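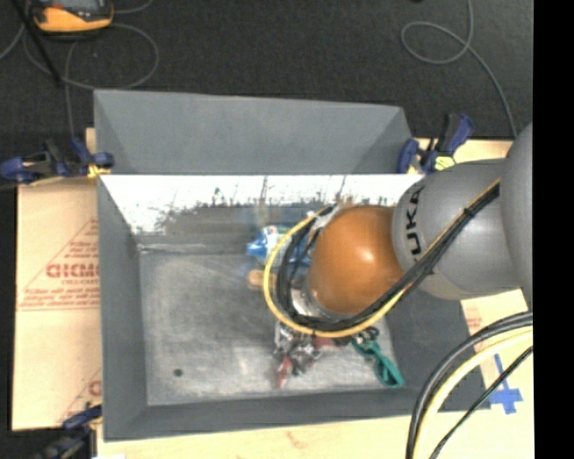

Why do big storage bins have sloping sides?

The sides slope so that things slide toward the bottom, and so that your hands can reach everything without bumping into a straight wall.

A bin looks like a very simple object. It has a bottom, four walls and no lid. But somebody had to decide how tall the walls should be, how wide the bottom should be, and how far each wall should lean.

What does the slope do?

Think about a cardboard box with straight sides. If you drop a small packet into it, the packet may end up pressed flat into a corner. To get it out you have to squeeze your fingers between the packet and the wall. Now think about a bin that is wider at the top than at the bottom. There is more space beside the packet, so it is easier to get hold of.

The slope also helps when the bin is empty. Bins with leaning walls can often be stacked one inside another, like paper cups. A stack of 16 bins can take up much less floor than 16 bins standing side by side.

Why is the bottom flat?

A flat bottom keeps the bin steady and gives things a place to lie still. If the bottom were round like a bowl, everything would roll into one heap in the middle. On a flat base, a crumpled packet can lie on one side and a box on the other.

Where do the scuffs come from?

The gray bin at the top of this page has cloudy marks and streaks on its base. Marks like these are common on bins that get a lot of use. When something hard is dragged across a surface, it can leave a scratch. When many things rub the same place, the small scratches run together and look like a pale cloud. A scuffed bin still works. A cracked one should be replaced, because a crack can grow and its edges can be sharp.

Why are packages hard to pick up?

A box keeps its shape. A soft package does not. It crumples, and each time it lands it can have a different shape. You have to look for a fold or an edge before you grab it. Shiny wrapping can be slippery too.

Try it yourself

You need a shoebox, a wide mixing bowl and 2 empty snack bags.

Crumple one bag and drop it into the shoebox. Drop the other one into the bowl. Close your eyes and pick up each bag using only your thumb and one finger. Do it again a few times – the bags will land in a new place each time.

Which one was easier? Write down what you think, then ask someone else to try.

Words to know

Base: the bottom of a bin or box.
Flare: to get wider toward the top.
Scuff: a mark left by rubbing.

Written by So-ying Wan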